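Search this site Go

Unit 4: Storage Heat and Room Air
Building Services, Introductory Course
Skilham College, handout revised Jan 9, 2022

We use cookies to remember your settings. Accept Manage

Last week covered heat loss through walls and glass. This unit deals with the heat given off inside a room by people, lamps and equipment, and how to allow for it when sizing the ventilation. The term used in the course is internal gain.

Any electric device that stays in the room ends up warming it. The power it draws is turned into heat sooner or later, whether the device is a kettle, a screen or a motor. For a first estimate, take the average power in watts and treat all of it as heat. Do not use the number on the rating plate without checking. The plate gives the most the device may draw, and many devices run well below that for most of the day.

For this course, use 100 watts for a seated adult. A person doing heavy work gives off more, and part of that leaves as moisture. Moist heat does not raise the thermometer directly but it does matter for cooling, and we come back to it in Unit 6.

Lamps are simple. Add up the watts and multiply by the share of time they are on.

Equipment takes more care. A device that moves or heats in short bursts has a high peak and a low average. Size the cables for the peak and the ventilation for the average over an hour. Students mix these up every year in the Prumcombe exercise and end up with a fan twice the size it should be. 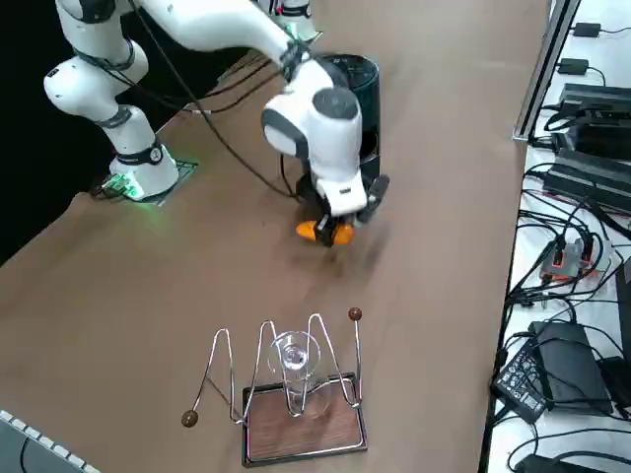
Fig. 4.2. Bench equipment with an arm and gripper.

Once the gains are known, the air flow follows. The rule we use is:

air flow (liters per second) = heat gain (watts) / (1.2 x temperature rise)

The temperature rise is the difference between the air coming in and the air going out, in degrees Celsius. The 1.2 stands for the heat that one liter of air carries per degree, in joules.

Worked case. A workroom has a total gain of 1000 watts, of which 300 watts is lighting. The allowed rise is 5 degrees. The flow is 1000 / 6, or 167 liters per second. If the lighting is switched off, the gain falls to 700 watts and the flow to 117.

Remember that the rule only works when the outside air is cooler than the room. In warm weather more air will not help, and some form of cooling is needed.

Exercise, to hand in before the April break: the Prumcombe workshop has a total gain of 4000 watts. Find the flow for a rise of 4 degrees and again for 8 degrees. State which you would choose and why. Show your units on each line.

Reading: Gavrilă, course reader, the section on internal gains. The Tranport depot drawings are in the same folder and will be used in Unit 5.

Sign up for our newsletter
Enter your email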